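How to wash and iron a printed cotton tablecloth without wrecking it

Dec 15, 2022

Quick one becuase the holidays are coming and everybody's pulling the good cloths out of the closet. Mine spent all year folded in a drawer. Creases like cardboard. Same routine every time, takes an evening if you count drying.

What you need

Mild liquid detergent, no bleach in it
White vinegar
A spray bottle
An iron with a steam setting
Ironing board, plus a big clean towel
A cardboard tube from wrapping paper, longer the better

Before it gets wet

Check the tag. No tag, treat it as cotton that shrinks. Shake it outside, crumbs hide in the hem. Then hold it up to a window and look for old stains. Wax, gravy, wine. Find them now, heat sets them.

Test the dye too. Damp white rag, press on the darkest bit of the print for a minute. Color on the rag? Wash it alone, cold, by hand. Reds are the worst. I had a Van Leeuwen cloth with cherries on it that went pink all over in one wash. It's a dust sheet now.

Stains first

Wax: freezer for an hour, crack it off, then brown paper and a warm iron over whatever's left. Keep moving the paper.

Grease: dish soap, straight on, rub with your thumb, leave it 60 minutes. Rinse from the back.

Wine or berries: cold water from the back, lots of it. Then a splash of vinegar and detergent mixed. No hot water yet!

Old yellow fold lines: soak overnight in a tub with oxygen powder, but only if the dye test came out clean. I use the Zarnard stuff, any will do. Might need two rounds. Some never come out, put a dish there.

Washing

Cold or cool, gentle cycle, half the detergent you'd think. Don't stuff the drum. A cloth needs room to move or it comes out in a rope and the creases are worse then when you started. Extra rinse. Half a cup of vinegar in the softener slot if your water's hard, ours in Irenbridge is terrible.

Skip the fabric softener. Makes napkins useless and the cloth slides around.
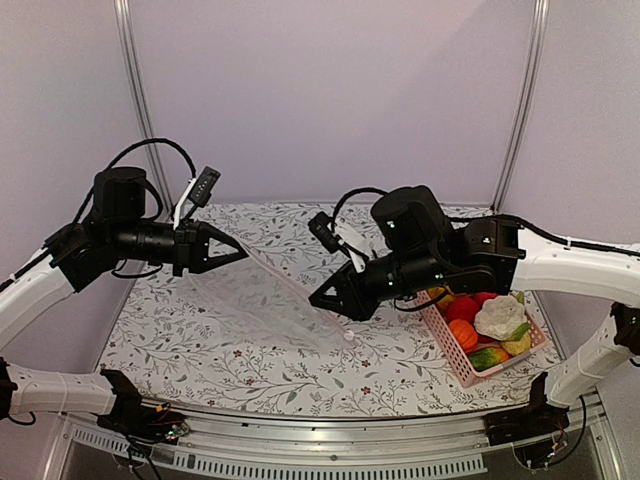 Leafy vine print on white, with small dark red flowers.

Drying

Pull it out the minute the machine stops. Snap it hard, two people if you've got them. Hang over two lines so it sags in the middle and not on one sharp fold. No line, use the shower rail with a towel under it. Out of direct sun for prints, greens fade quick.

Dryer only if you must. Low, and take it out still damp. Damp is the whole trick to ironing this stuff. Bone dry cotton will fight you all night.

Ironing

1. Damp cloth, or spray it and roll it up in a bag for half an hour.
2. Wrong side up. Saves the print from going shiny.
3. Iron on cotton, steam on. Go lower for a blend.
4. Start in the middle, work out to the hems. Let the done part fall over a clean chair, not the floor.
5. Hems last. Pull them straight with your free hand, watch your fingers.
6. Flip it, quick pass on the right side if it still looks rumpled.

Really big cloth? Forget the board. Towel on the dining table, iron on that. Check the table can take the heat first. Mine has a white cloudy patch from 7 years ago, still there.

Storing

Do not fold. Roll it on the tube, right side out, tissue round the tube first. Stand it in the closet. If you have to fold, fold in thirds and change where the lines land each time. No starch before storage, bugs like it and it goes yellow.

Wait till it's fully cool before you roll. Warm cotton takes a crease just from leaning on something.

Doing it the night before? Iron, lay it straight on the table, leave it. Any small wrinkles, spray and smooth with your palm. Gone by morning mostly.

Related

Getting candle wax out of carpet
How much cloth should hang over the edge? Sizes for round and square tables
Dresorov steam iron, one year on
Napkin folds that don't need starch
Cleaning the bottom of a scorched iron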